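4.3 Working next to the Sterkton hand

1. Agree on who is minding the hand this shift. "Everyone" doesn't count.
2. Set grip force to 40. The dial goes to 200. Leave it there for the dial to enjoy.
3. Press Resume and keep your sleeves out of the gears.

Caution: Above 155 the hand will not let go until it is told to.

Note: Your job title is now Cell Attendant. The work is mostly sitting nearby, and Gastum pays the same for it. Attendants may stay seated while the hand is powered, and an arm held up near the potted plant, as the wrist camera has it, is well within the rules. Questions go to Yevdokiia Stasiv.
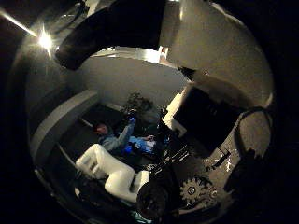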